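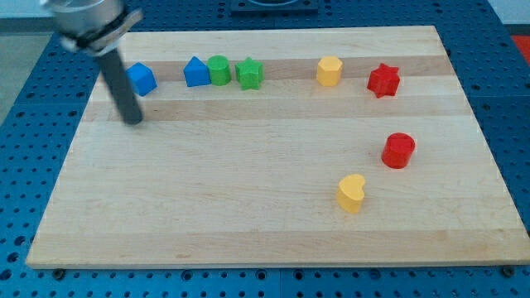

Slide 1. Small shape blocks on a striped hardwood board.

Speaker notes: choosing and keeping a block set for the sorting table
Mathias Ortner, Warnach, 2025-10-07

Opening. Leave the slide up for the whole of the first part. Say who I am and that the talk runs 20 minutes, questions after. Thank Aigars Mägi for the loan of the boards. The handout has the supplier details, so people need not write them down.

State the subject plainly. We are talking about shape blocks and the surface they are used on. Most rooms spend time on the first and none on the second. Our own room at Warnach did the same until we replaced the tables.

Slide 1, the surface. Point to the board. Light hardwood, parallel strips glued up, pale cream next to tan and honey. A strip board moves less across its width than a single wide plank of the same timber, although it will still cup if one face is washed and the other is left dry. Wash both faces. Stand it on edge to dry.

The stripes are useful. A child asked to set blocks in a row has a line to follow without anyone drawing one. The drawback is contrast. Blue and green stand out well on pale wood. Yellow does less well, and a plain unpainted block can be hard to find against the honey-coloured bands. If your set is natural wood, use a dark mat on top of the board.

Knots and specks. People ask whether to reject a board that has them. Small tight knots are fine. Run a fingernail across each one when the board arrives and again at the end of term. If the nail catches, sand and re-oil.

Slide 1, the shapes. Blue cube, blue triangular prism, green cylinder. Pause here and go through how each one behaves on a flat surface.

Cube: rests on any of its six faces and looks the same on all of them. Good for first stacking. Poor for teaching orientation, for the same reason.

Triangular prism: the one that causes arguments. With the ridge up, it looks like a small house and nothing will balance on it. Stood on its triangular end it is a short column and will take a cube. Let them find the second position by themselves. Allow longer than feels comfortable.

Cylinder: stable on its end, rolls on its side. A board with a slight cup will show itself at once when a cylinder is laid down, so this is also our test for flatness. Lay it along the strips, then across them.

Note the two blues. Cube and prism share a colour and differ in shape, and this is the pair I would start with. A child sorting by colour puts them together. A child sorting by shape does not. Both are correct, and the adult should ask which rule is in use before saying anything else. The Mujić set gives every shape its own colour, and the question never comes up. I regard that as a fault in the set. Others in the room may disagree. Take comments at the end.

Spacing. The prism and the cylinder are touching, and there is a gap between the cube and the prism. Ask the audience whether the touching pair reads as a group. Usually half say yes. Children do this too: blocks in contact get counted or moved as one thing. When you lay out a row for sorting, either leave a clear gap everywhere or close all the gaps. Mixed spacing adds a second puzzle that you may not want.

Slide 2, storage. Show the Flevel tray. One layer deep, no lid. We used bags before, and paint wore at the corners of the cubes first. Corners chip when blocks fall on each other, so tip the tray gently on to a cloth. Keep the tray at the height of the board.

Slide 3, cleaning. Damp cloth, mild soap, dry straight away. Do not soak wooden blocks. Plastic ones can go in the sink. If you have both kinds, keep them in separate trays, or someone will soak the lot.

Slide 4, cost. The Irnano board and tray came to 445 with delivery. We bought 2 and share them between rooms. Expect to oil each board every 12 weeks in normal use. Read out the oiling steps only if asked; they are on the back of the handout.

If time is short, drop slide 3 and go straight to cost.

Go back to slide 1 for questions. Likely ones: painted or stained (stained wears better, painted is brighter), what size of block (large enough to fill a child's palm), and whether the board can double as a snack board. No — keep it for blocks.

Collect the boards from the front row before people leave and check them against Aigars's list.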